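Kirnville Makerspace list — archive
Posted by Gemma Rinaldi, 01/04/2021
3 replies · 294 views

Subject: Re: network bench, what's staying and what's going

Hi all, quick one, typing between errands.

> On the network bench: is the rack unit going to Zandbridge
> or staying put? And can someone tell me which case
> it travels in, I've found two and neither has a label.
> Also are we still on for the 10 sets of patch leads?
> El Fassi

Staying, for now. Zandbridge want it in July, not before. So please don't box it up yet — leave it on the wood board at the back. No rush on squaring it up either, I still need to get at the ports.

Case: the black hard-shell one, rounded corner guards. Other one is mine, has my drill in it, hands off please. If you use the black case for anythng else in the meantime put it back on the marble top after.

Leads: yes, 10 sets, but I want 15 if the Prumimia order turns up in time. Short ones first. Long ones are in the drawer under the printer, all knotted, sorry.

Where it all is at the moment:
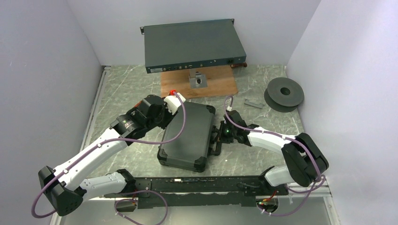 STILL TO DO

1. Small metal bracket under the unit — keep it with the unit, don't toss it in the odds tin. Same for the flat gray piece over on the right.
2. The dark gray spool thing. Anyone want it? Otherwise I'll take it home.
3. New label for the case. Big letters, and tape over it this time, last one came off in teh rain.
4. Someone check the rack screws. I have a bag but not sure they're the right thread.

Replies to the list please, not just to me, I lose them.

Gemma

Reply to list | Contact the list owner | Back to top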